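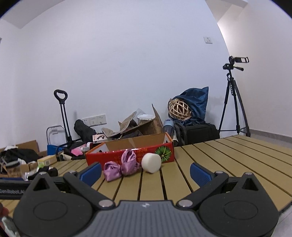

Unpacking the odds and ends: where do you even start?
Forum: Moving & Settling In

plumline_88
OK so we are in! Keys, lights, hot water, the works. The big furniture went where it was supposed to go and I am thrilled with the place, slatted table and all (it came with us from the old porch and I love it more indoors than I ever did out there). What's left is the stuff that belongs to no room. You know the kind. A lilac satin pouch, a white foam block, a red box with a watermelon on it, a wicker ball, a pink bottle, a pile of dark clothes, a handheld vacuum. One carton is open with its flaps all bent and I have a clear container with a white lid sitting on top because I had to put it somewhere.

Do you sort first and then find homes, or carry each thing straight to where it goes? My sister-in-law swears by the second and I can't make up my mind.

tallgrass
Congratulations!! I love this stage, I mean it, it's my favorite part of a move. Sort first. Clear the whole table, make 3 piles (this room, other rooms, leaving the house) and don't walk anywhere until the carton is empty. If I carry things one by one I end up in the bathroom reorganizing towels and it's dark out before I get back.

Also please keep the wicker ball out where people can see it. On that blue velvet it already looks like you meant it.

Kettle_and_Co
Disagree with tallgrass, sorry! Piles are how I lived with piles for an entire winter. Carry it. Pink bottle goes to the bathroom or wherever it lives, clothes go to the closet, done. You've got legs and you've got that hand trolley. Put the blue crate on it and do a lap of the house with everything at once, drop things off as you pass. I did our whole upstairs hall that way in one evening and had a great time, music on and everything.

tallgrass
A lap with a crate IS sorting, you're just doing it on wheels :)

Kettle_and_Co
Fine, I'll give you that one.

plumline_88
The trolley idea is so good. It's been standing next to the step stool doing nothing. Trying it tonight.

Follow-up: does anybody keep foam blocks? I keep thinking I'll need it and I have no clue for what.

moss_on_brick
Keep ONE. I cut mine into little squares for under the legs of a wobbly shelf, and the leftovers went behind picture frames so they don't bang on the wall. But if you have a whole bag of it, let it go. I moved to Zurnholm with 500 pieces of packing foam (I counted them, it was raining) and used up four.

Kettle_and_Co
Toss it. Every "might need it" in my house started with one.

moss_on_brick
My shelf doesn't wobble, is all I'm saying.

dee_from_the_annex
Jumping in on the satin pouch! I have a drawer of those and I adore them. Knot them up small and they're perfect for chargers, spare buttons, sewing stuff. Hang a few on hooks inside a closet door and you'd be amazed how much table you get back. Velvet I'd fold over a hanger so it doesn't crease, unless you're leaving it where it is for the ball, in which case carry on.

One more: get the big black bags off the floor early. The room feels twice as big and it gives you a real push to keep going. Wurko has a sturdy wall hook that I've used for this in two apartments, but any hook in a stud will do.

tallgrass
Seconding the bags. And vacuum before you put anything back along that wall, you've got the handheld right there!

oldcartonking
Flatten cardboard as you go and stand it by the door. Our building on Dijkstra has almost 4,000 square feet of basement and I swear most of it is other people's boxes "for next time." Don't be us.

plumline_88
Haha, there's already one flattened piece on the table. The open one is next.

Update: did the trolley lap. Clothes are gone, lidded jar went to the kitchen, pink bottle went to the bathroom. Took three trips because I kept getting distracted by the view from the landing. The table is about half clear and I can see the planks again! The foam block stays for now (sorry Kettle). The pouch has buttons in it.

Kettle_and_Co
Three trips is great. The foam block is a mistake.

dee_from_the_annex
BUTTONS! Yes!

moss_on_brick
Check the shelf in the hall, I bet it wobbles.

plumline_88
It does, a little. Next question is what goes on the wall above the velvet. I was thinking of the old Plallero print but it might be too dark with that blue?

tallgrass
Lean it there for a couple of days before you put a nail in. Morning and evening light are going to be really different on it.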